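Setting up your Prerus router, part 2: getting the Wi-Fi going

A big, bright workshop or lab space, some cables on the floor.

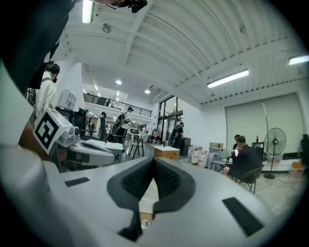
Nuanchan Ratanaporn wrote in to say her lights never went green until she restarted the modem first, so I've moved that up to step 1. Thank you!

1. Unplug the modem, wait 2 minutes, then plug it back in. Let it finish all its blinking.

2. Run the short cable from the modem to the router's blue port (mine was stiff, so push till it clicks).

3. Power up the router. Mine took 196 seconds the first time — go make some tea.

4. On your phone, join the network called Prerus-Setup and open the set-up page. Pick a name and a password you can read out loud to guests.

5. Hit Save. Your phone will drop off, so join again with the new name.

Note: I pay for 100 megabits and get pretty close to that in the kitchen. The back bedroom is another story, and I'll get to extenders in part 3.

Caution: don't unplug anything while the light is orange. It's updating, and I had to start all over when I got impatient — twice!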